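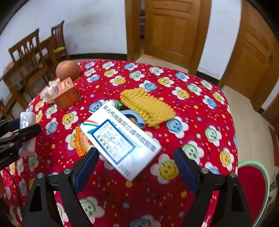 Residents of Prodmont can bring their old and unwanted medicines to the Hetside community hall during the whole month of June, after a small trial in the spring collected more than the organisers were expecting.

The trial was started by Ok-hee Maeng, a retired pharmacist, who visited 30 homes in the neighbourhood and asked people to show her where they keep their tablets. In most of the homes, she said, it was the kitchen or the dining table, together with the snacks, the fruit and the shopping bags.

"People take the pill after the meal, so the box stays where the meal is," Ms. Maeng said. "I understand it very well, I did the same for years. But then the box gets under other things, and after one year you don't remember what it was for."

From those homes she received 230 boxes and bottles which were expired or no longer needed. Many of them were brought from overseas by family members, and the printing was in a language that the younger people in the house could not read well. In such cases the hospital label, with the dose written by hand, was often the only part that everybody looked at.

Da-eun Yoon, who took part with her father Jae-hoon, said they found cold tablets at home that were older than her youngest brother. The family now keeps all medicine in one tin on a high shelf in the hall closet.

At the community hall, visitors will be able to ask questions in English, Korean or Mandarin. Gun-woo Geum, who coordinates the program, asked people to leave tablets in their original box and to keep the label on until the contents have been checked. Names and other personal details will be coloured over with a marker before the boxes go to recycling.

Needles and liquids in open bottles can't be accepted.

The hall is open for drop-off from 9 a.m. until noon. The program has received $900 from the neighbourhood fund, and it will be used for collection bins and printed leaflets.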